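Paper Sizes Should Be Printed on the Drawing

A drawing that says 1:100 in its title block is making a claim about a physical sheet. If the sheet is the wrong size, the claim is false, and there is usually no way to tell by looking. I think every scaled drawing issued as a PDF should carry its sheet size in words and a graphic scale bar on each view, and that a stated ratio without both should be treated as an incomplete drawing.

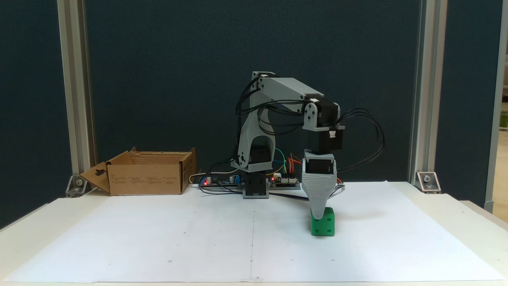 The usual objection is that the sheet size is already in the file. It is, in the sense that the page dimensions are stored there and any viewer can report them. But the default print dialog in most offices is set to fit the page to whatever paper is loaded. An A3 sheet sent to a letter-size tray comes out smaller by a factor that depends on the margins of the printer driver. The title block shrinks with it and continues to say 1:100. The person holding the print has a ruler and a ratio, and multiplies one by the other.

I do small-office drafting, mostly interior refits, and spend a fair part of each job checking other firms' prints. On the Lodero refit last September the mechanical subcontractor, Kultley, priced a duct run from a reduced print. Their takeoff gave a corridor ceiling void of 315 mm. The dimensioned section, two sheets later, gave more. Their estimator had scaled the plan because the plan had no dimension at that point, and the plan had no bar. The difference was found before fabrication, and the cost was a week of correspondence. I have seen worse results from smaller errors.

"Do not scale from this drawing" is the standard defense, and I have stopped finding it adequate. The note moves liability. It does not supply the missing dimension. People scale drawings when the figure they need is absent, and they will keep doing so as long as drawings leave figures out, which all drawings do. A plan with every possible dimension on it would be unreadable. Given that scaling will happen, the drawing should make it possible to do it correctly or to find out that it can't be done.

A scale bar does this with no effort from the reader. It shrinks and stretches with everything else on the sheet. It also shows up unequal stretch, provided there is a second bar at right angles to the first. Older copiers were poor in this respect. I keep a test sheet with a 200 mm line in each direction, and one machine in our building prints the long one correctly and the short one visibly under. A single horizontal bar would have missed that.

Views at different scales on one sheet each need their own bar. The Quaye drawings I was sent last year had one bar in the title block, drawn for the plans, and four details at other scales above it. That is worse than none, as it invites a measurement that is certain to be wrong.

The sheet size in words is a separate check and takes six or seven characters. "A1" beside the ratio tells me at once that the letter-size print in my hand is a reduction. Zilis has had this in its office template for years, in the form "1:50 at A1", and I copied it from them without asking. It settles most questions before the ruler comes out.

Some offices argue that none of this matters once everybody measures on screen. On-screen measuring tools need calibrating too, and most are calibrated by typing in the stated ratio - the same number, trusted for the same bad reason. If the file has been re-saved at another page size, the tool will return a precise wrong answer to three decimal places. Calibrating against a printed bar takes two clicks and survives the re-save.

I would go further and reject submittals on this point. Our checklist has 109 items, several of which concern the color of revision clouds. Moving the scale bar to the first page of that list would cost us one cloud rule, and I would give it up gladly.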